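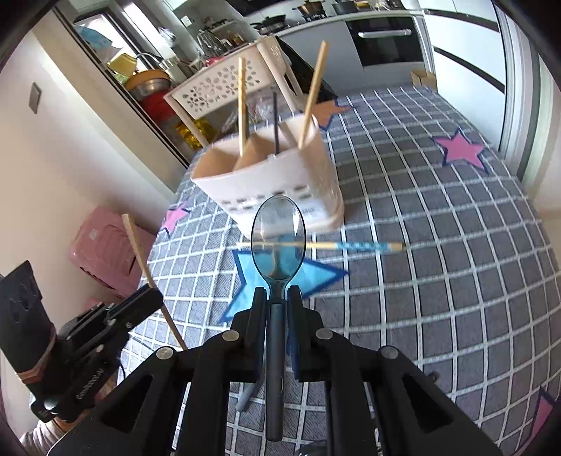

Plastic cutlery at the Girdale club – keep it or ditch it?

Posted by wattle_creek
Apr 18, 2020

With the hall shut I've been going through the kitchen cupboards and doing a stocktake. We have 2,162 pieces of plastic cutlery, mostly spoons, left over from the last two Andthorpe fairs. They take up the whole bottom shelf and half the one above. I'd like to use them up when we reopen and then buy metal. Does anyone object?

Posted by Morrie_K
I object to the metal. Last time we had metal teaspoons we started with 70 and there were nine left by winter. People put them in their bags with the cake tins and they never come back.

Posted by dustybyre
Nine is better than the church hall managed. Buy cheap ones from the op shop, all different patterns, and it doesn't matter if they walk. I paid $4 for a shoebox full before everything closed.

Posted by wattle_creek
Mismatched is fine with me. The other question is who washes them. The sink at the hall is small and the hot water runs out after the first load of cups.

Posted by Morrie_K
Which is my point. At the fair we serve soup and pudding to a few hundred people. You can't wash that many spoons in that sink between sittings.

Posted by lowgate
Bring them home dirty in a bucket and put them through the dishwasher. We did 113 bowls and spoons that way for the harvest lunch. Three loads. It wasn't hard.

Posted by Morrie_K
You had a ute and a dishwasher. Not everyone has either.

Posted by parsnip7
Some of the plastic ones are decent and can be washed. I've been using the same picnic set from Meto for years, top rack only. The thin white ones snap if you look at them sideways and should have gone long ago. The thicker coloured ones I would keep as regular cutlery for the kids' table.

Posted by dustybyre
Agree on the thin white ones. They're useless in ice cream.

Posted by lowgate
Has anyone tried the wooden ones? Ruiz-Ortega in town sells them in boxes of 100. My sister had them at her place and said they were all right for cake but she didn't like the feel in her mouth with yoghurt.

Posted by parsnip7
Tried them. They go furry in soup. I wouldn't pay for them again.

Posted by wattle_creek
OK. What I'll propose when we can meet again: sort the plastic, keep the sturdy ones for the kids, use the flimsy ones up at the fair, and start collecting op shop teaspoons for ordinary club nights. Soup at the fair stays as it is for this year.

Posted by Morrie_K
I can live with that as long as the teaspoons get counted in and out. I still think you'll be down to nine by winter.

Posted by dustybyre
Drill a hole in the handles and put them on a string, like pens at the bank.

Posted by wattle_creek
No. Also, does anybody want four boxes of paper straws? They're in the same cupboard and the mice haven't found them yet.

Posted by lowgate
I'll take one box for the seedlings. I can pick it up from your front step.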